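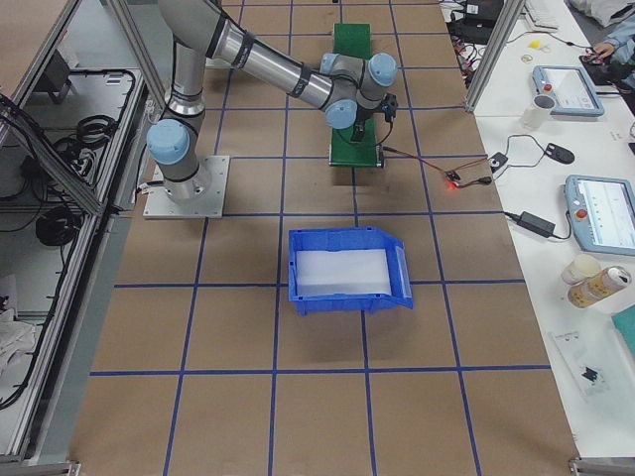 Work table with blue tape grid, brown paper surface

Ticket 2606
Product: Trikis label printer, desktop model
Category: Printing / alignment
Status: Solved
Opened from: Beletberg workshop

Original message

Hello support team,

I am writing about a problem with the labels which I print for our storage drawers. Since the update in February, the text is not in the middle of the label. It moves to the right a little more with each label. On the first label it is good, on the tenth it is already close to the border, and at the end of the roll the last letter is missing.

I print from the Wumby program, from a saved list. The list has 100 rows. The labels are the small white ones, the ones with a gap between them and no black mark on the back.

What I tried already:

- Turned the printer off and on, waited one minute.
- Cleaned the roller with the cloth that came in the box.
- Put in a new roll. Same result.
- Printed the test page from the button on the printer. The test page is correct.
- Changed the cable. Same result.

I did not try another computer, as we have only one with the program installed.

Please tell me if I must send the printer back. We need it every day and I would prefer to repair it here.

Reply from Conneely Support, 9:40

Thank you for the clear list, it saves us time. You do not need to send anything back for now. A correct test page means the print head and the roller are most likely fine. Please check these two things:

1. In Wumby, open Page Setup and write us the label width and the gap that you see there.
2. In the printer settings, look at Media Type. It should say "Gap". After the update, some printers went to "Continuous".

Please also send the number of the message in the log, if there is one.

Customer, 11:15

Thank you for the quick answer.

1. The width is correct, I measured it with a ruler. The gap says 0. I am sure that it was not 0 before, but I have no picture of the old settings to prove it.
2. Media Type says "Continuous". I changed it to "Gap" and saved.

In the log there is message 1119, many times, always with the text "media length not confirmed".

After the change I printed 20 labels. It is better but not good. The text now stays in the same place on all labels, only this place is too far to the right, maybe two millimeters.

Reply from Conneely Support, 13:05

Good, this is progress. Message 1119 appears when the printer does not know how long one label is. You have to calibrate again after changing the Media Type:

1. Close Wumby completely.
2. Open the cover, take the roll out, and put it back with both guides touching the paper, without pressing.
3. Close the cover and hold the feed button until the light blinks twice.
4. Wait until it has pushed out a few empty labels and stopped.
5. Open Wumby, enter the real gap, and set Left Offset to 0.

Customer, 15:30

I did all the steps. In step 2 I saw that the left guide was not touching the paper, there was a small space. I think this was my mistake when I changed the roll.

The Left Offset was 2. I remember now that a colleague changed it last year for other labels, and I did not know that it stays saved in the list.

I printed the complete list of 100 rows. The first and the last label are the same, and message 1119 did not come again.

One question more: will the next update change the Media Type again?

Reply from Conneely Support, 16:10

We are glad it prints correctly. We cannot promise that the setting will stay, so please use Export Settings in Wumby and keep the file in a safe place. After an update you can import it, then calibrate once.

Customer, 16:25

I exported the file and also wrote the values on paper inside the printer cover. You can close the ticket. Thank you for your patience with my English.

Ticket closed.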